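Re: [nurkby-runners] New course for the September relay

We use cookies to keep the list archive working. Accept | Manage settings

Vimala Kurian wrote:
> The Bakke loop is settled as far as I'm concerned. It's flatter, it
> keeps us off the county road, and Drolloleo will put up $500 toward
> the timing if we move. Aramham switched to a park course and their
> times dropped across the board. I'd like us to confirm by the end
> of the month so I can order bibs.

Vimala, I read this twice and I'm still not sold.

Start with Aramham. Their times dropped, sure. They also cut the third leg short that year to get around the bridge work, and I ran it, so I know where the turn was. If you take a chunk out of a leg, people finish sooner. I'd want to see the same distance run on both courses before I believe anything about the park being faster.

Then "flatter." The Bakke loop is flat if you go by the map on the park sign. The back side, past the boat ramp, is a long slow drag that doesn't look like much until you're on it with a baton in your hand and the anchor from Nurkby High on your heels. Has anyone measured it? I mean with a wheel, not a watch. My watch gave me 3000 meters for one lap and my brother-in-law's came up short of that on the same run.

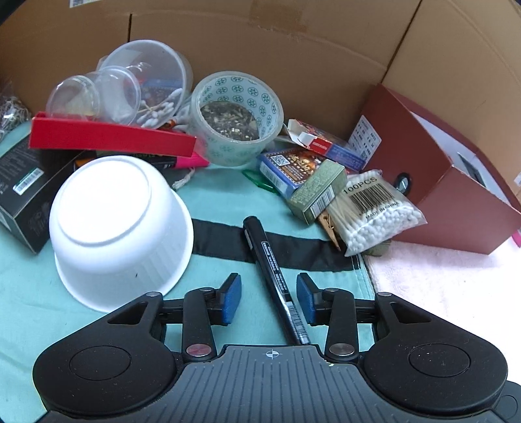
Vol. 3, No. 619

The money bothers me more. What does Drolloleo get for its $500? If it's a banner at the finish, fine. If they want their name on the race, that should go to the whole list before we say yes. Last time a sponsor was "just helping with timing" we got results two weeks late and my leg was credited to a guy on another team.

I'm also not clear on exchange zones. The old course has the wide shoulder by the feed store. Where do incoming and outgoing runners stand at Bakke, on the bike path? With strollers going by?

I'll run whichever course we pick. Please hold off on the bibs until someone has wheeled the loop. I can do it any morning before 8.

2 replies · 0 shares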